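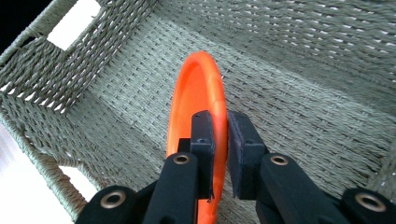 An orange flying disc in a woven basket. Free for press use.

Drendton Balcony Growers opens its seed and cutting swap to the whole town this September

I'm Loïc Aubert, and I've been growing things on balconies in Drendton for longer than my neighbors would like (sorry about the drips!). I'm very happy to announce that our seed and cutting swap is coming back this September, and for the first time you don't have to be a member to join in.

We'll be in the courtyard behind the Morkura building from 2 p.m. There will be 30 tables, up from 20 last year, and every one of them is for people who grow in pots, troughs, window boxes or old buckets. If you have a yard you're still welcome, but please don't bring us a tree.

So what should you bring? Seeds you saved yourself are great – put them in a paper envelope and write down what they are and which way your balcony faces. That last bit matters more than people think. My peppers came from a grower on Narnberg Street whose balcony bakes all afternoon, and on my shady side they sulked until August. Rooted cuttings are welcome too. Mint, geraniums, spider plants, whatever you've got too much of. Please check under the leaves for whitefly before you leave home.

Kimutai Mfaume will be running the repotting bench again. He'll talk you through drainage and root-bound tomatoes, and he's promised a short session on planting fall lettuce in shallow containers. He grows his on a fire escape and gets salads out of it well into the cold weather, so I plan to stand at the front and take notes.

Potting mix is coming from Lungu Garden Supply, and you can fill a small pot for free while it lasts. Bring your own pot, please. We ran out of them last year and I ended up sending someone home with basil in a coffee mug.

Entry is free. If you want a table, let me know by email and tell me what you're bringing so I don't end up with a whole row of zucchini. Tables are first come, first served.

Press contact: Loïc Aubert, Drendton Balcony Growers. I'm happy to chat by phone most mornings, and reporters are welcome to come by and see the balcony.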